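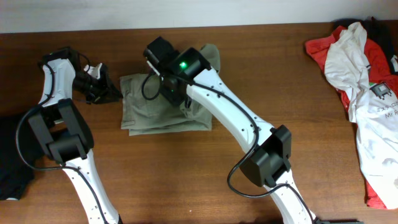 Folded garment on the bench, Treloar campus.

About Treloar Language Centre

We teach languages and area studies to adults and senior high school students. Started in one rented room in Drarunmont, now 16 classrooms over two floors. Still no lift, sorry.

This term: 152 students, 11 languages. Day classes, evening classes from 6 pm, a few on weekends. Beginners welcome in all of them.

What else we do:
Rillum reading room, open to the public, borrowing is free with a local address.
Soltik bursary, covers full fees for one year. Applications close in March. Forms at the front desk or by email, dont post them please.
Homestay program, currently paused, back in July we hope.

Registered with the state as a non-profit provider. Our teachers all hold a degree in the language they teach, most grew up speaking it.

Enrolment enquires: ring the office between 9 am and 4 pm. Parking is behind the building, enter off the laneway.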